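How to pack one small bag for a long weekend

3 min read
Print this page | E-mail this page

I used to drag a great big suitcase to Lasden for three nights, and half of it came home still folded! These days everything goes in one small rucksack, and I love how easy it makes the trains. It takes me 13 minutes from empty bag to front door, and you can do it the night before.

Start with the bed, not the bag. Lay everything out where you can see it: two tops, one spare pair of trousers, underwear for each day plus one, and something warm (Muscombe in October gets very chilly once the sun goes in, trust me). Now put one thing back in the drawer. Go on, there's always one. 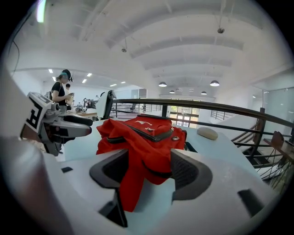 Next, roll. Fold each top in half lengthways, tuck the sleeves in and roll from the hem up, squeezing the air out as you go. Jumpers are the exception. They spring open again, so lay those flat against the back of the rucksack, where they make a nice bit of padding too.

Shoes are heavy, so wear the bulky pair and pack the light ones sole to sole at the bottom. Stuff your socks inside them. Rolled clothes go on top, standing on end like books on a shelf, and you can pull one out without wrecking the rest.

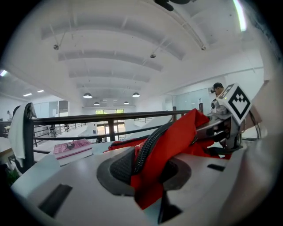
Small things are where most bags go wrong. Chargers, plasters, lip balm, keys: they all sink to the bottom and you end up tipping the lot out on the platform at Leton. Give them a pouch of their own. A red one with a black zip is perfect, as you can spot it straight away among dark clothes, and soft fabric squashes into whatever gap is left. Keep it at the very top.

Last of all, put the bag on and walk up and down the stairs. If it pulls at your shoulders, move the heavy bits closer to your back and try again.

Happy packing!

Updated 6/26/24
304 shares | 71 comments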